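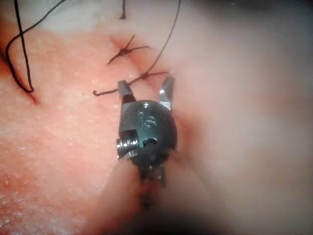

Figure 11. Wrist camera view: open jaws just below the lower stitch, thread still attached.

Section 4: Your First Row of Stitches

This is the part of the Nurton club guide everyone flips to first, and we get it! Finish the Section 3 homing check, then come straight back.

1. Seat the practice pad in the Paucar tray and tighten both side clips.

2. Start the Pidetar console and load profile 404. Set motion scaling to 10 for your first run – you can speed up later.

3. Drive the needle through both sides of the cut, pull the thread snug and tie your knot. Go slowly and enjoy it, the first good knot feels great!

4. Back the gripper off and open the jaws. Look at the knot in the wrist view before you trim anything.

5. Trim short tails on a finished knot. Leave the working thread on the newest one if you plan to keep going.

NOTE: Park spare thread well to the side of the jaws. A loop can wrap the wrist pulley in one quick turn.

CAUTION: Never reach into the tray while the console light is green. Press STOP first, every time.

6. Log your run on the team sheet. Teams going to the Gindville meet need 27 logged stitches by 11/12/2020.

If a knot slips, go to Section 5, Retying.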